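Buy the boring stuff first
May 11, 2020

Budget season again, and the spreadsheet is open in the other window while I type this, so forgive the shape of it. Fragments mostly. I have until the end of the day to say what we want for next year and I'd like to get the argument out of my system before I have to be polite in a form.

The argument: small labs and small shops overspend on the arm and starve everything else. I have done it twice. I'm about to be asked to do it again.

The request in front of me is for a second arm. The quote is from Flavmont, it's a fair quote, the arm is good. We have one already and it runs fine. What nobody put on the request is a table for it. Or spare pads. Or cables, or storage, or the hours of a person who sets out the objects and puts them back. Those lines are blank. Not zero, blank, like the field wasn't there.

Compare what we get use out of every single day. Hand-held grippers. Two fingers, printed parts mostly, a camera, markers on the fingers so the software can tell how far open they are. You pick it up and do the job yourself and the recording is your training data. No arm needed until you want to test what came out. I was against them at first, thought they looked like toys. I was wrong and I've said so in meetings.

Our demo work is household stuff, kitchen table scale. Bottles, dishes, cloths, a toaster. None of it came from a robotics catalog and none of it had a line in last year's plan. People bought it on their own cards and filed it under "misc", and by June misc was bigger than the maintenance contract and I was the one explaining it upstairs.
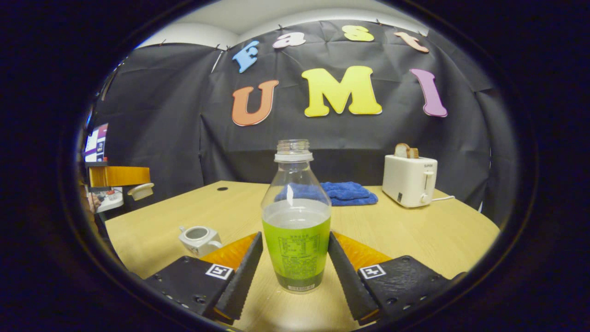

Two fingers, one bottle. Toaster at the back, teapot off to the left.

Look at a table like that with a buyer's eye. The gripper is one line. Then the table. The curtain on its clips. The foam letters, fine, call those morale. Teapot, towel, toaster, bread. Bread is a consumable! Put it in the consumables line, with the bottles. You will not use one bottle, you will use bottles in every shape the corner store sells, and somebody has to go and get them.

I worked through our own version of this for the Coston project and the props budget I settled on was 330 dollars for the first quarter. I got laughed at for writing it down to that level. But the number was written down, so it got approved, and no one had to hide a teapot in travel expenses. 

Pads. I want a whole paragraph for pads. The jaw pads are the part that touches the world and they wear, they get greasy, they pick up lint off towels. Then the grip changes and your recordings from the end of the month don't match the begining. We now order 80 at a time. Cheap. A drawer full of pads has saved us more lost days than the service plan on the arm, which I pay for through clenched teeth, and which covers neither pads nor days.

Background is the other one people skip. A plain backdrop costs almost nothing, and you should have one, but you should also plan to take it down. If every recording you own has the same black cloth behind it, you've bought a robot that has seen one room. So the plan needs money for a second place. Could be a borrowed office. Could be somebody's break room if they'll let you. We rent a little kitchen from Cieślak, up to 400 a month depending on how many days, and I'd give up the second arm before I'd give up that kitchen.

OK the case against me, because I've heard it. Arms are capital, props are operating money, different pots, can't move one to the other. True where I work too. It's still a bad reason to buy the wrong thing. If the pot only buys arms then say so in the plan, in writing, and let whoever owns the pot read it. Last cycle I did exactly that, one plain sentence, and got a small operating line out of it. Not a big one. Enough for a part time person to reset the table between takes, and our usable recordings in the next month came to 294, best we'd had.

Second objection, that hand-held data is a shortcut and you end up needing arms anyway. Sure. You do need one. You need it to find out if any of this works. I just don't see why you need the second before you've worn out the first, and ours spends most of the week parked with a cover on.

Third objection, from the Druretti sales people, is that prices go up if I wait. Prices always go up if I wait, according to sales people. I've kept their old emails. The price last year was the same.

So here's roughly what's going in the form tonight. Pads, cables, two more hand-held units so people stop queueing. Storage, a lot more than we think, video eats it. Props as a named line with a real figure. The kitchen. Hours for a person, at a wage I wouldn't be embarrassed to read aloud. Power strips, the decent kind, every bench I've ever worked at ran out of sockets. And the second arm at the bottom, marked "if funds remain", which everyone upstairs knows how to read.

If you're doing your own plan this week, go stand at the bench for an hour before you fill it in. Write down everything somebody reaches for. Then price that list, and open the arm quote after lunch.

Ok, back to the spreadsheet. Column F still doesnt add up.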